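Hand-Held Gripper Station: Frequently Asked Questions

Wednesday, October 21, 2026
By Beathag Farquharson, Pramonthorpe Equipment Office

This site uses cookies to remember your preferences. Accept | Manage settings

Who may set up the station?
Any member of staff who has completed the Lavidham induction. Visitors from Flaltby must be signed in by Fiona Lamont.

How should the marker cubes be cleaned?
Use a dry lint-free cloth. Solvents dull the printed faces and are not permitted. A cube with a scratched or lifting face must be replaced as a complete unit — do not apply a new print over the old one.

How often are the jaws inspected?
Every 500 grasps, and again at 2000. Jaws are withdrawn from service at 4000 regardless of appearance. Enter each inspection on Form 47.

What should be checked before work begins?
Confirm that the indicator light on each gripper is green. Open and close both pairs of jaws fully, then pick up one light, slender item from the table with each gripper in turn. Neither marker cube should be covered by the hand or sleeve.

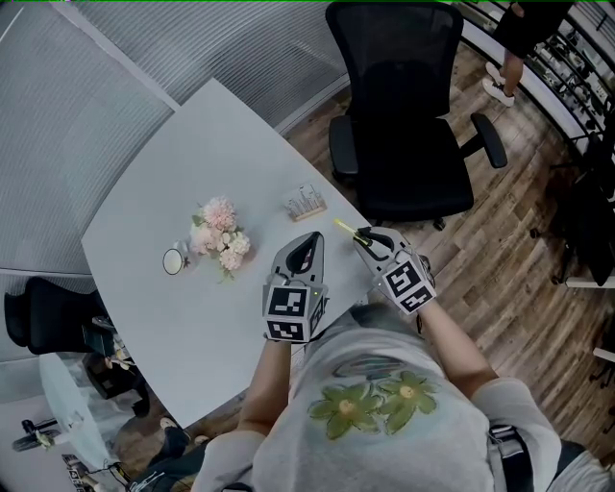

What if a jaw sticks or closes unevenly?
Stop work and switch the gripper off. Remove any debris from the jaw pivot with the soft brush. If the fault remains, tag the gripper and return it to the Skinner bench. Users may not open the housing.

Has the procedure changed this year?
Yes. Since April, both grippers are exchanged as a pair, even when only one is faulty.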